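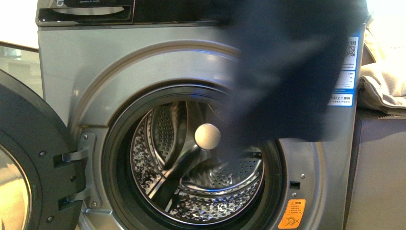

ホーム　活動案内　見学会報告　刊行物　会員の方へ　お問い合わせ

見学会報告
住まいの中の洗濯と水まわり　Jivelholm 生活実習棟を訪ねて

この記事は12分で読めます

当会の住生活部会は、2020年11月14日、Poltenwood 社が運営する Jivelholm 生活実習棟の公開日に合わせ、見学会を実施いたしました。参加者は会員および同伴の方を合わせて28名です。以下、当日の見学内容と、実習担当の方から伺った説明、質疑の要点をまとめて報告いたします。ご都合により参加できなかった会員の皆様にも、お手元の洗濯機や台所の使い方を見直す際の参考としてお読みいただければ幸いです。

1．見学先の概要

Jivelholm 生活実習棟は、集合住宅の一住戸を再現した実習室と、隣接する講義室とからなる施設です。実習室の床面積は62平方メートルで、これは同社が設計を手がける賃貸住宅の標準的な住戸に合わせたものとのことでした。展示場と異なるのは、設備がすべて給排水と電源につながれ、日常と同じように使われている点です。台所では実際に調理が行われ、洗濯機も講習のたびに運転されています。見学者は順路に沿って眺めるだけでなく、担当の方の立ち会いのもとで扉を開け、引き出しを引き、水を出してみることができます。

施設の主な利用者は、初めて一人暮らしをする学生、転居を控えたご家庭、福祉施設で居室の家事を支援する職員の方々だそうです。講習は通年で開かれており、洗濯、台所の片づけ、床の手入れ、収納の見直しといった課目に分かれています。公開日はこれとは別に設けられたもので、事前に申し込んだ団体が時間を区切って入室します。資料代として一人300円が必要ですが、当日の説明資料と手入れの記録用紙が含まれます。記録用紙については後の項で触れます。

当日は入室人数に制限があったため、参加者を班に分け、講義室での説明と実習室の見学を交互に行いました。入口で手指の消毒を済ませ、室内履きに履き替えてから入室しています。室内履きは各自持参のお願いをしておりましたが、忘れられた方には施設の備品をお借りしました。次回以降の見学会では、案内状の持ち物欄をもう少し目立つように改めます。

2．洗濯の実習

最初に見学したのは、前から洗濯物を入れるドラム式の洗濯機を用いた実習です。課目の中で最も申し込みが多く、また最も質問の多い課目であると伺いました。縦型の洗濯機に慣れた利用者が、転居を機に初めてドラム式に触れるという場合が少なくないためだそうです。

（1）洗濯物を入れる前に

説明は、扉を開けるところからではなく、洗濯物の仕分けから始まりました。実習では、色の濃いもの、白いもの、傷みやすいものを先に分け、それぞれを別の回に洗います。紺や黒の衣類は、裏返してから入れるように指導されています。表側どうしが擦れて白っぽくなるのを抑えるためで、綿の厚手の衣類ほど違いが出やすいという説明でした。

ポケットの確認は、衣類を手に取った順に、上から押さえていくという方法が示されました。手を差し入れるだけでは、畳まれた紙片や小さな硬貨を見落とすことがあるとのことです。参加者の一人から、洗濯後にティッシュの繊維が全体に付いてしまった場合の対処について質問があり、担当の方からは、濡れたまま払おうとせず、よく乾かしてから衣類用のブラシで落とすこと、続けて洗う前に庫内に残った繊維を取り除くことの二点が挙げられました。

ファスナーは閉じ、紐は軽く結び、ボタンは外しておくというのが実習での決まりです。ボタンについては、留めたままのほうが型崩れしないと考えておられた方が多かったようで、会場から意外だという声が聞かれました。留めたままですと、布が引かれた力がボタンの付け根にかかり、糸が緩みやすくなるそうです。薄手のものは網袋に入れますが、一つの袋に詰め込むと中で固まり、洗い上がりにむらが出ます。袋の大きさは、中身を平らに畳んだときに少しゆとりが残る程度が目安とされていました。

（2）入れ方と量

ドラム式では、衣類がドラムの内側で持ち上げられ、上から落ちる動きによって汚れが落ちます。したがって、ドラムの上のほうに空間が残っていることが大切で、実習では、衣類を入れた状態で手のひらを上に差し入れ、無理なく動かせるかどうかを確かめます。容量の表示が8キログラムの機種であっても、かさのある衣類ばかりを集めれば、重さが表示に達する前に空間がなくなります。表示の数字だけで量を決めないようにという注意は、講義室での説明でも繰り返されました。

逆に、少なすぎる場合にも不都合があります。厚手のバスタオルを一枚だけ洗うと、脱水のときに片側へ寄り、機械が偏りを直そうとして運転時間が延びることがあります。このようなときは、性質の近い布を何枚か加えて釣り合いをとるとよいそうです。会員の間でも、脱水が途中で何度もやり直しになるというお話をたびたび伺っておりましたので、参考になる説明でした。

衣類は丸めて押し込まず、一枚ずつほぐして、奥から手前へと入れていきます。大きな布は端を持ったまま入れるとねじれやすいので、中ほどを持って先に奥へ落とし、残りを追って入れます。実習では、利用者が必ず一度は自分で入れ、扉を閉める前に担当の方と一緒に中を見て、偏りがないかどうかを確認しています。

（3）扉の縁の確認

ドラムの入口には、水が漏れないようにするためのゴムのパッキンが付いています。実習で特に時間をかけているのが、この縁の確認です。布の端がパッキンと扉の間に挟まると、そこから水がにじみ出たり、布に黒ずみが付いたりします。担当の方の説明では、靴下や薄い手ぬぐいのような小さなものほど縁の溝に入り込みやすく、取り忘れも起こりやすいとのことでした。

確認の手順としては、衣類を入れ終えたところで、パッキンの内側を指で一回りなぞります。洗濯が終わって取り出した後にも、同じように一回りなぞり、溝に残った水や糸くずを乾いた布で拭き取ります。この拭き取りを習慣にするかどうかで、におい方がかなり変わるそうです。パッキンを強く引いたり、爪を立てたりすることは避け、溝を軽く広げる程度にとどめます。

（4）洗剤の量と投入口

洗剤の投入口は引き出し式で、粉末と液体で入れる場所が異なる機種もあります。実習では、まず取扱説明書の該当する頁を開き、自分の手で引き出しを引いて、どの区画に何を入れるのかを指で示してもらうそうです。慣れた方ほど説明書を読まずに進めてしまい、柔軟剤の区画に洗剤を入れる誤りが見られるとのことでした。

洗剤を多く入れても、その分だけ汚れが落ちるわけではありません。泡が立ちすぎると、布どうしが当たる力が弱まり、すすぎにも時間がかかります。実習では計量用の匙または蓋を必ず用い、目分量では入れないことになっています。水の硬さや汚れの程度によって加減が必要になる場合は、洗剤の容器に書かれた範囲の中で調整します。

投入口の引き出しは、使い終わった後に少し開けておきます。定期的に引き抜いてぬるま湯で洗い、奥の空間も細いブラシで掃除します。引き抜き方は機種ごとに違いますので、無理に引かず、必ず説明書で確かめていただきたいとのことでした。

（5）使い終えた後のドラム

ステンレスの槽は錆びにくい素材ですが、ヘアピンや画鋲のような鉄のものを入れたままにしておくと、そこから移った錆が点になって残ることがあります。見学の際には、内側の小さな穴や凹凸の部分に糸くずが溜まらないか、という質問が出ました。通常の使用では水の流れとともに外へ出ていくため、一つ一つの穴を掃除する必要はなく、槽の洗浄を説明書どおりの間隔で行えばよいという回答です。

運転後はすぐに衣類を取り出し、扉をしばらく開けて内部を乾かします。ただし、小さなお子様や動物のいるご家庭では、中に入り込む事故を防ぐことが優先されます。開けておく時間は大人が室内にいる間に限り、離れるときには閉めるよう、講習でも強く伝えているとのことでした。この点については、当会の安全の手引きにも記載がありますので、あらためてご確認ください。

3．台所を中心とした水まわり

続いて、台所を含む区域を見学しました。Jivelholm の実習室では、水を使う家事をできるだけ近い場所にまとめるという考え方がとられています。給水と排水の経路が短くなるほか、調理の合間に洗濯の様子を見ることができ、家事のための移動が少なくて済みます。一方で、食品を扱う場所と衣類を扱う場所が近くなるため、置き場所と手順の区別をはっきりさせておかなければなりません。
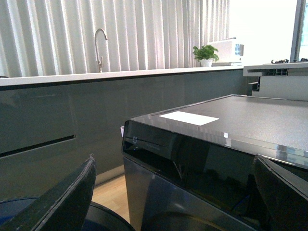 流し台の収納は、Blomqvist 社の家具を住戸の寸法に合わせて据え付けたものだそうです。扉や引き出しの前面は光沢のある灰色で、天板は白く、床は明るい色の木で仕上げられています。全体に色数が抑えられていますので、小さな鉢植えの緑がよく目に付き、参加者からも、落ち着いた雰囲気でよいという感想が多く寄せられました。

光沢のある面は、拭き取りやすい反面、指の跡や水滴の跡が目立ちます。実習では、固く絞った柔らかい布で一方向に拭き、続けて乾いた布で仕上げるという二段階の手順をとっています。円を描くように拭くと、光の当たり方によって拭き筋が残って見えることがあるためです。研磨剤の入った洗剤や、目の粗いスポンジは使いません。油が付いた場合は、薄めた中性洗剤を布に含ませて拭き、洗剤が残らないように水拭きをしてから乾拭きをします。

引き出しには、つまみの代わりに溝へ指をかけて引く形式のものがあります。出っ張りがないため、前を通るときに衣服を引っかける心配が少なくなります。ただ、溝には埃や調理中の粉が入りやすく、上からは汚れに気付きにくいという難点もあるそうです。担当の方は、綿棒に布を巻いた道具を自作し、週の終わりに溝を端から端までなぞっていると話しておられました。また、握力の弱い方や指の曲げ伸ばしがつらい方には、取っ手の付いたもののほうが扱いやすい場合があります。住戸の設備を選ぶ際には、見た目の統一だけで決めず、実際に使う方に引いていただくことが望ましいとの説明がありました。

白い天板については、色の濃い食品や飲み物をこぼしたときの扱いを中心に伺いました。紅茶や醤油はすぐに拭けば跡が残りにくいものの、鍋の底や器の下に入り込んだ分を見落としがちです。実習では、調理が終わったら天板の上のものを一度すべて持ち上げ、下を拭いてから戻すことになっています。鉢植えも同様で、鉢の下に溜まった水をそのままにしておくと輪の形の跡が付くことがあります。熱い鍋を直接置かないこと、天板の上で直接刃物を使わないことは、素材を問わず守るべき事項として資料に記されていました。

水栓の手入れについても質問がありました。首の曲がった形の水栓は、深い鍋や花瓶に水を入れやすい一方、先端から落ちた水滴が周囲に跳ねます。根元に水が溜まったまま乾くと、白い固まりとなって取れにくくなりますので、一日の終わりに根元まで乾いた布で拭くことが勧められています。すでに白い固まりができている場合は、酢やクエン酸を薄めたものを布に含ませ、しばらく当ててから拭き取ります。金属の表面の仕上げによっては酸を避けるべきものもあるため、目立たない場所で試すか、製造元に確認してください。布を当てたまま長時間放置することは避け、終わった後は十分に水拭きをします。

4．家電の置き方と手入れ

家電を置くにあたっては、本体の寸法だけではなく、扉を開けたときに人が立つ場所を見込んでおく必要があります。前開きの機器の場合、扉の開く向きが室内の通り道とぶつかると、洗濯物を入れた籠を置く場所がなくなり、出し入れのたびに体をひねることになります。Poltenwood 社では、住戸の図面を引く段階で扉の開いた状態を描き入れ、籠と人の足元の位置まで確かめているそうです。講義室では、その図面の写しを見ながら説明を受けました。

扉の開く向きには左右があり、後から変えられない機種もあります。購入の際には、置き場所の寸法に加えて、どちら側から近づくか、開けた扉が壁や柱に当たらないかを控えておくとよいとのことです。搬入の経路も見落としやすい点で、玄関や廊下の幅、曲がり角の寸法を測っておかないと、置き場所には収まるのに室内へ運び込めないという事態が起こります。

天面に物を置くことについては、参加者の間で意見が分かれました。洗剤や籠を載せている方が多いようですが、運転中の振動で物が落ちたり、天面に傷が付いたりすることがあります。実習室では、運転中は天面に何も載せないことを原則としており、運転していないときも、液体の入った容器は置かないそうです。狭い住戸ではほかに置き場がないという切実なご意見もあり、担当の方からは、落ちても差し支えのない軽い布類に限る、縁のある滑り止めの敷物を使う、といった折衷案が示されました。

黒い光沢の操作部は、濡れた手で触れた跡がよく見えます。清掃は必ず電源を切った状態で行い、水や洗剤を直接吹きかけず、布に含ませて拭きます。実習では、運転の設定を終えるごとに操作部を軽く乾拭きし、次の利用者がきれいな状態で使えるようにしています。

床との関係にも触れておきます。木の床の上に水を使う機器を置く場合、わずかな水漏れでも気付かずにいると床材が膨らみ、変色します。実習棟では、運転の前後に機器の周囲の床に手を触れて確かめ、給水の接続部を月に一度点検しています。設置時の水平の調整も重要で、脚の一つが浮いていると振動が大きくなり、階下への音の原因にもなります。水平が崩れたときは自分で傾けて直そうとせず、設置業者に相談するよう案内しているとのことでした。

5．記録用紙「Stuler」について

資料とともに配布された手入れの記録用紙は、Stuler という名称で、実習棟が独自に作成しているものです。一枚の用紙に、毎回行うこと、週に一度行うこと、月に一度行うことの欄が並び、行った日と気付いた点を書き込む形式になっています。毎回の欄には、パッキンの拭き取り、糸くずフィルターの確認、投入口の引き出しを少し開けておくことが印刷されています。空欄も設けられており、住まいの設備に応じて項目を書き足すことができます。

担当の方によれば、用紙の目的は、手入れを欠かさず行わせることよりも、変化に早く気付いてもらうことにあるそうです。運転音がいつもより大きい、すすぎの後に泡が残る、扉の下が湿っている、といった気付きが日付とともに残っていれば、修理を依頼する際にも状況を正確に伝えられます。福祉施設では複数の職員が同じ機器を使うため、用紙を機器のそばに掛け、交代の際に読み合わせているところもあると伺いました。

なお、記入が続かないという声は利用者からも寄せられており、欄を減らした簡易版が検討されているとのことでした。当会の参加者からは、文字を大きくしてほしい、鉛筆で書きやすい紙にしてほしいという要望が出され、担当の方にお預けしてまいりました。

6．質疑から

質疑の時間に出されたもののうち、これまでの項で触れていないものを記します。

問　乾燥機能を使うと衣類が縮むことがありますが、避ける方法はありますか。
答　まず衣類の取扱表示を確認し、乾燥機を避ける表示のあるものは必ず分けてください。表示の上で使用できるものでも、乾きすぎると風合いが損なわれます。厚みの異なるものを一緒に乾かすと、薄いものだけが先に乾きすぎますので、厚みを揃えることをお勧めします。

問　新しい紺色の衣類は、何度目まで分けて洗えばよいでしょうか。
答　回数では決められません。白い布を湿らせて目立たない場所に押し当て、色が移らなくなるまでは分けて洗ってください。綿や麻の濃い色のものは、しばらくしてから色が出る場合もあります。

問　台所の布巾と衣類を一緒に洗っても差し支えありませんか。
答　実習では分けています。油の付いた布巾は先に手で洗い、油を落としてから、布巾だけをまとめて洗います。油を多く含んだ布は、洗った後であっても乾燥機にかけないでください。残った油が熱を持ち、発火に至ることがあります。

問　夜間に運転する場合の音の対策を教えてください。
答　集合住宅では、まず管理規約の時間帯をご確認ください。その上で、偏りの少ない量にすること、機器と壁との間に物を挟まないことが基本となります。防振用の敷物は機種によって適さないことがありますので、製造元にお問い合わせください。

最後の問いに関連して、参加者からは、朝に干し終えるためには夜のうちに洗いたいという生活上の事情も多く聞かれました。勤務の時間帯が異なる家族の住まいでは、運転してよい時間を紙に書いて貼り出しているというご家庭もあり、この件は部会で改めて取り上げることといたします。

7．参加者の声

当日お書きいただいた用紙から、いくつかをご紹介いたします。

「毎日使っている洗濯機ですが、パッキンの溝は見たことがありませんでした。帰宅してすぐに拭いたところ、思いのほか汚れており驚きました。」

「台所の引き出しを実際に引いてみることができ、母の住まいの改修を考える上で参考になりました。母には取っ手のある形のほうが合うように思います。」

「説明は丁寧でしたが、班の入れ替えが慌ただしく、図面をもう少しゆっくり拝見したかったです。」

「洗剤を多めに入れる癖がありました。計量の匙を投入口の近くに掛けることにします。」

班の入れ替えについてのご指摘は、複数の方から頂戴しました。講義室での説明が予定より延びたことによるもので、進行をお預かりした部会としてお詫び申し上げます。

8．次回のご案内

住生活部会では、12月に同じ施設で、床の手入れと収納の見直しを題材とした見学会を予定しております。今回と同様、資料代を当日受付にて申し受けます。参加をご希望の会員は、会報に同封の葉書に氏名、会員番号、同伴者の有無をご記入の上、事務局までお送りください。応募が定員を超えた場合は、今回参加されなかった方を優先いたします。室内履きと筆記用具を各自ご用意ください。

Stuler の用紙は、見学会に参加されなかった会員にもお分けできるよう、運営会社のご了解を得て若干部を事務局に備えております。ご希望の方は、返信用の封筒を添えてお申し込みください。

住生活部会

前の報告へ　次の報告へ　一覧に戻る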